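About Zidance

We watch a lot of television, and then we can't stop talking about it! Zidance started in Nornville as a long email chain between friends who had just finished the same crime drama and couldn't agree on the last ten minutes. The emails got longer, other people asked to be added, and in February we gave in and built a proper site.
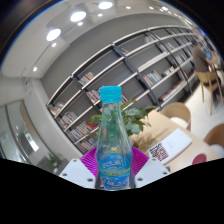

These days we write episode recaps, season reviews and the kind of finale breakdowns you want to read at one in the morning when you should be asleep. There are 292 recaps in the archive so far, covering 40 shows, and the newsletter goes out to 3,000 readers (hello, all of you, and thank you for the theories).

Our team of seven is spread across Nornville and Escobar. We all have day jobs, so a recap sometimes lands a day late, but every one is written by somebody who watched the whole episode, usually twice. We love space operas, slow family sagas, baking contests and anything with a courtroom in it. We pay for our own subscriptions, and when a studio sends us an early screener we say so at the top of the review. 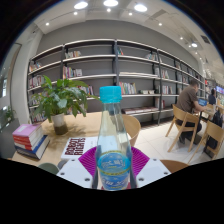 Tulik, our podcast

Tulik is where we argue out loud. Each episode takes one series finale, old or new, and we go through it until we run out of things to say, which can take a while! Spoilers start right after the intro music.

Write to us

Got a show we should be watching? Use the contact form and tell us which episode to start with. We read everything.

Page last updated 27/04/2020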